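## Section 4. Setting Up the Skirus 816 Table Warmer

Section 4 covers unpacking, placement, connection and first use of the Skirus 816 table warmer on a massage or treatment table. Care of covers and linens is dealt with at the end of the section. Fault codes are listed in Section 6.

The Skirus 816 is supplied by Groddale for use in staffed treatment rooms, workplace wellness suites and temporary event booths. It is not a medical device and must not be offered to clients as one.

### 4.1 Before you begin

Confirm that the carton contains the following items:

- Warming pad with attached connector lead
- Hand controller with display
- Power cord
- Four elastic corner straps
- Fitted cotton cover
- Service card

Retain the carton and the inner sleeve. Warranty returns are accepted only in the original packing.

Read the controller label and confirm that the voltage shown matches the supply in your building. If the label is missing or cannot be read, do not connect the unit. Contact the Groddale service desk and quote the serial number printed on the service card.

**CAUTION:** Do not use the warmer on a table with a cracked, split or taped vinyl surface. Do not use it on a water-filled or gel-filled table top.

**CAUTION:** Do not use the warmer with any other heated pad, heated blanket or hot pack placed on the same table.

### 4.2 Placing the pad

The table should be fully open and standing on its own legs, with all leg locks engaged. Remove any face cradle and bolster before starting.

1. Wipe the table top with a dry cloth and allow any cleaning product to evaporate completely.
2. Lay the pad on the table with the printed side facing up and the connector at the foot end.
3. Smooth the pad from the center toward the edges with the flat of the hand.
4. Attach one elastic strap at each of the 4 corners and pass it beneath the table top.
5. Check that no strap crosses a hinge, cable or leg brace.
6. Fold the table partway only if you need to reach the underside. The pad must be removed before the table is folded completely.

The pad should reach to within a hand's width of the head end. On shorter tables the foot end may extend to the edge, but it must not hang over. If it does, the table is too short for this model and the pad should not be used on it.

*Note:* The straps are intended to stop the pad from sliding. They are not intended to hold it under tension. If the pad curls at the corners, loosen the straps by one notch.

**CAUTION:** Never use safety pins, clips or staples to secure the pad. The heating element runs close to the outer seam.

### 4.3 Connecting the controller

1. Make sure the power cord is not plugged into the wall.
2. Push the controller lead into the connector at the foot of the pad until the collar clicks.
3. Hang the controller from the hook supplied, or place it on a stool or shelf within reach of the practitioner. Do not place it on the floor or under the pad.
4. Connect the power cord to the controller.
5. Route the cord along the wall side of the room and cover any section that crosses a walkway.
6. Plug the cord directly into a wall outlet.

Extension cords are not approved for permanent rooms. At temporary event booths, one grounded extension cord of suitable rating may be used, provided the venue's electrical contact has agreed to it in writing. Keep a copy of the agreement with the booth paperwork.

*Note:* If the collar does not click, do not force it. Turn the connector over and try again. A connector that has been forced is not covered by the warranty.

### 4.4 First use

The first heating cycle must be run with no client on the table. Allow the room to reach its normal working temperature beforehand.

1. Press and hold the power key until the display lights.
2. Wait for the self-check to finish. The display shows two dashes during the check and a single level number when it is complete.
3. Select level 2.
4. Leave the pad uncovered for one full cycle. The unit switches itself off at the end of the cycle.
5. Pass the flat of the hand slowly over the entire surface before the pad cools. The warmth should be even, with no hot spots and no cold areas wider than a palm.
6. Record the result on the service card, with your initials.

A slight odor during the first cycle is normal and should not return. If it is present on the next cycle, disconnect the unit and report it.

If you find a hot spot, switch off at the wall and check the pad for folds. A pad that has been stored folded may hold a crease for some time. Lay it flat overnight and repeat the first cycle. If the hot spot remains, the pad must be withdrawn from use.

### 4.5 Settings for client sessions

Begin each session on the lowest level and adjust it only after the client has been on the table for several minutes. Ask the client directly whether the warmth is comfortable. Ask again after any change of position.

Do not use the warmer with the following persons:

- Anyone who cannot feel heat normally in any part of the body
- Anyone who is unable to speak up or move away unaided
- Infants and young children
- Anyone who has been advised by a clinician to avoid heat

Clients who are pregnant, who have a circulatory condition, or who wear any implanted device should be asked to consult their clinician before a heated session is booked. Until they have done so, offer the session with the warmer switched off and disconnected.

The highest level is provided for preheating an empty table. The controller will step down from this level automatically, but the practitioner should not rely on the automatic step and should lower the setting by hand before the client lies down.

**CAUTION:** Do not allow a client to sleep on the pad while it is switched on. Massage oils and topical heat rubs may increase the sensation of heat on the skin. Clean oil from the skin before any setting is raised.

### 4.6 Responsible persons

Each site must name one person who is responsible for the warmer and one deputy. Both names should be written on the service card. The responsible person checks the cord and connector at the start of each working week and removes the unit from use if any damage is found. Where a unit is shared between rooms, the check is also made each time it is moved.

For sites operating under the Skosero wellness agreement, requests for training or replacement service cards should be addressed to Noémi Pap. Technical questions on the controller should be addressed to Darius Toom. Other sites should write to the service desk. Messages received after the close of business on Wednesday are normally answered the following week.

The controller keeps a running total of heating hours. After 3000 hours it displays a wrench symbol, and the pad should then be replaced. The controller itself may be kept and paired with a new pad of the same model. Pads sold for the Balogh series have a similar connector but must not be used with this controller.

### 4.7 Covers and table linens
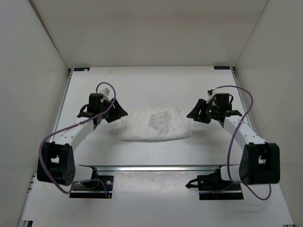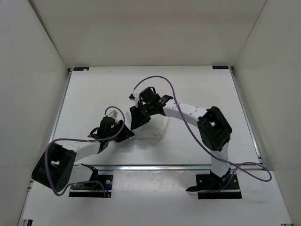

The fitted cover must be on the pad whenever a client is on the table, with a clean sheet placed over it. Draw the sheet tight across the table and tuck it under at both sides before switching on. Doubled fabric holds heat and may feel uncomfortable under the hips or shoulders, so inspect the sheet at table height for shallow wrinkles and diagonal creases, and smooth them out by hand. Spare sheets should be stored folded on a clean, dry shelf away from the pad. Do not leave a folded sheet or towel on the pad during preheating.

To change the cover between clients:

1. Switch off the controller and unplug the cord from the wall.
2. Remove the top sheet and place it directly in the used-linen bag.
3. Release the cover at the foot end first, taking care not to pull on the connector lead.
4. Inspect the pad for moisture or oil. Wipe with a slightly damp cloth if required and allow it to dry.
5. Fit a clean cover, starting at the head end.
6. Reconnect the cord only when the cover is flat and the sheet is in place.

Covers may be machine washed in warm water with a mild detergent. Do not use bleach or fabric softener. Tumble dry on low heat, or hang to dry. A new cover may shrink slightly in the first wash and should be stretched to shape while still damp.

**CAUTION:** The pad must never be machine washed, dry cleaned, ironed or immersed. If liquid has entered the connector, tag the unit "Do Not Use" and contact the service desk.

For storage between events, disconnect the controller, allow the pad to cool completely and roll it loosely around the inner sleeve. Do not stack other equipment on top of it. Storage and transport limits are given in Section 5.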